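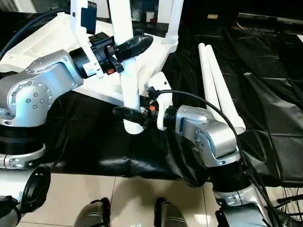 Both grippers on the same upright of the pipe stand, with two loose pipes still on the sheet.

Progress report: Tapley two-arm assembly kit
To: Erzsébet Dobos
From: Candela Nieto
2025-02-08

Hi Erzsébet,

I owe you this one, so let me get straight into it. The kit is up and running and we are well into the pipe stand work you asked about in the last call. Short version: I like it more than I thought I would, the software still annoys me, and I want to keep going until May before we say yes or no to buying a second set.

You approved two arms, the grippers and the Ameo control software for the trial. Everything from Zullurska came in one delivery except the spare gripper fingers, which showed up a week later after I called them (twice!). Mounting was easy. Cabling was not. We had the right arm's gripper cable too tight the first time and it tugged whenever the elbow opened up, so now we leave a big loop in it. It looks messy but the arm moves freely and I'm leaving it alone.

The test job is still the white PVC stand. One gripper holds the vertical pipe above the joint, the other takes it lower down, and the idea is that the arms share the load while a fitting gets pushed home. We logged 64 full attempts in this period and 36 of them finished without anyone stepping in. I know that sounds low next to what the Tapley sales folks were hinting at! Most of the failures came in the first days, when we were still guessing at grip force. Too soft and the pipe slides through the fingers, too hard and the whole stand scoots across the table.

The black plastic sheet is a mixed blessing. I wanted a dark surface so the white pipe would stand out, and for that it does the job, but it wrinkles and it's shiny, and the overhead lights bounce off every crease. The vision part of Ameo sometimes takes a bright fold for the end of a pipe. I'd like to try matte cloth next. Cheap fix, I'll just take it out of the supplies line unless you object.

Ameo itself: teaching a new move is quick, and our newest operator had the left arm doing something useful on her first afternoon. Saving that move is another matter. The program drops your latest changes if you switch arms before saving, and we lost a good morning's work to that. Zullurska says a patch is coming and wouldn't give me a date.

Money. We have spent $634 out of the extras budget so far, mainly pipe, fittings and those spare fingers. Nothing else is outstanding on my side. The Wimo quote for the alternative grippers came back higher than expected and I've parked it for now. The long fingers we have can get in next to the T fittings well enough.

Next up is picking loose pipes off the table and bringing them to the stand, which we have only tried by hand-guiding the arm so far. After that I want a run where the stand starts in a slightly different spot each time.

Two things I need from you: an okay on extending the rental to the end of May, and a name at Zullurska who picks up the phone.

Candela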